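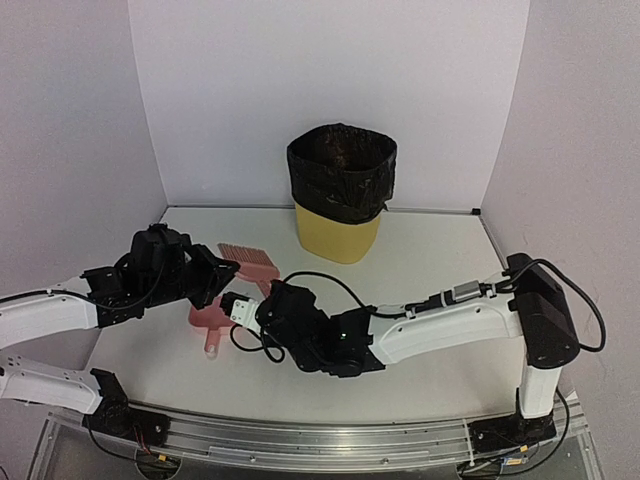
## Brush, dustpan, bin

Robot club has moved on from stacking cups and we're doing cleaning up now! Two arms, one pink brush, one pink dustpan and a little yellow bin at the back. I've got the left arm, Imad Dabbas has the right, and we spend most of the session apologising to each other because the grippers want to be in the same spot.

Our goal is 21 clean runs before the Nunlow meet in August (we have 4, and I'm being generous with one of them). Imad reckons we should slow the left arm down. I reckon his should wait its turn. Trying both next week, plus a darker colour of confetti.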